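Visit to the Osance returns and sorting building, 2 March 2019

The building stands at the back of the Negussie industrial park, behind a tile warehouse, and there is no sign on the road side. Visitors park by the fence and go in through the second door, marked Goods Out. Registration took five minutes. Hearing protection was offered and was not needed except near the baler.

Osance handles returned and unsold household goods for mail-order sellers. It does not own the stock. Sellers pay per item handled, with a separate rate for storage past the agreed term. The site takes in footwear, small textiles, kitchen items and toys. Electrical goods go to another address and were not part of the tour.

Receiving

Goods come in by van and by truck, in cartons of every size. The receiving area has four doors, two in use on the day. Cartons are weighed, given a label and placed on a roller track. The label holds only the seller code and the date of arrival. The contents are not recorded at this point, and the paper inside the carton is not relied on, as the match between slip and contents is poor for some sellers.

Cartons are opened by hand at standing-height benches. The opener removes the outer packing and puts the goods into a bin. Cardboard goes down a chute to the baler, film goes into a hanging sack, and paper fill is kept if it is clean. The benches are set 100 centimeters above the floor and cannot be adjusted. Two of them have a step for shorter staff.

The knives are of the type with a blade that draws back when pressure is released. Each is tied to the bench by a cord. This had been changed in December, after several knives were found in outgoing bins.

Bins

All goods move through the building in open bins. Osance has 306 of the large size and a smaller stock of half-height ones, used for socks, gloves and toys. The large bin has straight walls and a flat floor. An earlier type with sloping walls stacked better when empty but let small items slide to the center and lie on top of each other, and it was dropped for that reason. A few of the old ones are still in use for waste paper.

The rule is that a bin should be filled to no more than half its depth. Past that point the lower layer is not visible and items get missed or are creased by the weight above. On the tour most bins were well under this level. At one bench the bins were full to the rim, and our guide moved two of them back down the line.

Bins are wiped out at the end of each shift. The main residue is grit from shoe soles and lint.

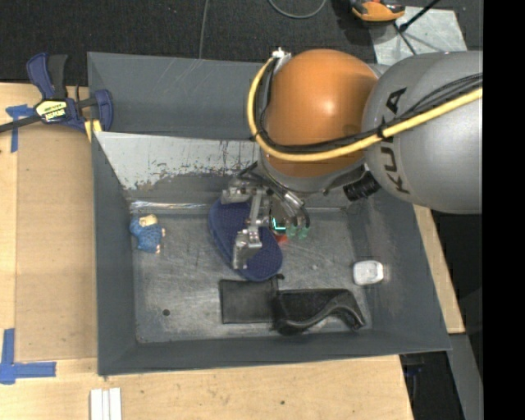

Soft and flexible items take the most time per piece. A boxed item has flat sides, keeps its size and can be placed straight into a shelf slot. A slipper bends, a folded cloth opens out, and an insole can lie flat against the floor of the bin so that there is little edge to get hold of. Osance sorts these separately from boxed goods and allows a longer handling time for them in its rates.

Dark items are a further problem. Navy, black and dark brown are hard to tell apart under warm light, and pairs were being made up wrongly. The lamps over the sorting stations were replaced with a cooler type last year. The site keeps a card of color swatches at each station, and a sorter who is in doubt holds the item against the card. The card we handled was worn at the corners and one swatch had faded, so its use for close shades is limited.

Pairing and grading

Footwear is paired on a long table covered in felt. Singles are held on a rack for 5 working days, then sent to recycling. The rack is divided by size and not by seller, which makes it quicker to search but means that every pair has to be checked again for the seller code before it leaves.

Grading has three levels. Grade A is unworn with all tags. Grade B is unworn with tags or packing missing. Grade C covers everything else that can be sold. The check for wear is done on the sole, under a lamp set low to one side so that scuffs throw a shadow. Textured soles are harder to judge than smooth ones. The written standard calls for the heel and the ball of the foot to be looked at separately, and the staff at the table did this without being prompted.

Grade records are kept in Dreto, a stock program that runs on tablets fixed to the tables. It is slow to open a new seller file. Entry of a single item takes four taps if the seller is already open. The tablets are mounted facing the window and the glare is considerable before noon.

Repacking

Graded goods go to a mezzanine for repacking. The stairs are steep and the bins go up by a belt lift. Flat items are bagged, footwear is put into plain cartons with tissue, and kitchen items are wrapped in the paper saved at the opening benches. The cartons come from Skolent in three sizes. The middle size is used for most footwear, and the large size only for boots.

Output on the day before our visit was 363 cartons from the mezzanine. We were told that this was a normal figure for the season and that the limit is set by grading, with repacking often waiting for work in the early afternoon.

Remarks

The flow from door to shelf is easy to follow and the aisles were clear. The half-depth rule for bins is sound but needs a line marked on the inside wall, as at present it is judged by eye. The tablets should be turned away from the window. The color cards should be renewed on a fixed date.

The visit lasted two hours, with coffee in the canteen upstairs. Groups are limited to eight and closed shoes are required. The bus from the station stops at the tile warehouse, but the return service is sparse after four.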